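Progress report to the Sopacua Fund, 08/06/2024

Dear friends at the Fund,

It has been a full few months since my last letter, and I'm happy to say that most of what I have to tell you is good. When we wrote to you in December, the teacher recruitment drive was little more than a spreadsheet and a lot of hope. You asked us to fill the open teaching posts at the Prillow and Skumalik schools before the new school year, and to do it in a way that local people would hear about and trust.

**Applications**

We received 2956 applications in all, which was far more than we had planned for! A good many came in incomplete (no certificates, or no phone number), and once those were set aside we had 1582 that we could read properly. We did write back to everyone whose papers were missing something and gave them two more weeks to send the rest, and I'm glad we did, as several of our strongest math candidates came in that way.

The notices in the local paper did better than the online ones. I had expected the reverse, and so had Tahsin Marikar, who ran the advertising for us and has been very patient with my late changes to the wording. We also printed 1000 flyers for the bus stops and shops near both schools, and people were still bringing them along to interviews in May, folded up in their pockets.

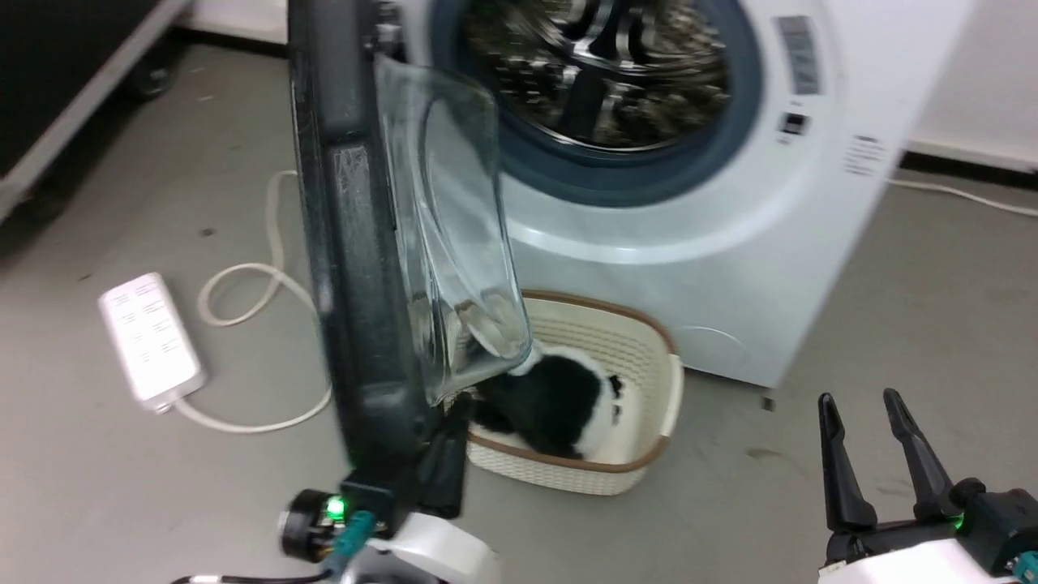 **Interviews and hiring**

Interviews were held at Prillow first and then at Skumalik, with a short trial lesson for each person. The trial lessons took longer than we had allowed — we ran over nearly every afternoon — but the principals both told me they would not want to hire without them again. Prillow now has all of its posts filled. Skumalik still has five open, mostly in science, and I don't want to make light of that. The pay there is a little lower and the ride out is long, and two people who had said yes changed their minds.

**Money**

We are within budget on advertising and a bit over on travel, for the reason just given. With your permission I would like to move what is left of the printing line across to cover it. We are also still paying month by month for Drillik, the program we use to keep track of applications, and I'd like to keep it through the end of hiring.

**What comes next**

We will post the Skumalik science jobs again next week, this time with the bus allowance stated clearly in the notice. New teachers at Prillow start their training days soon, and I'll send you the schedule once the principal has settled the rooms.

Thank you, as always, for your kindness and your quick answers to my long emails. Please do call if anything in these pages is unclear.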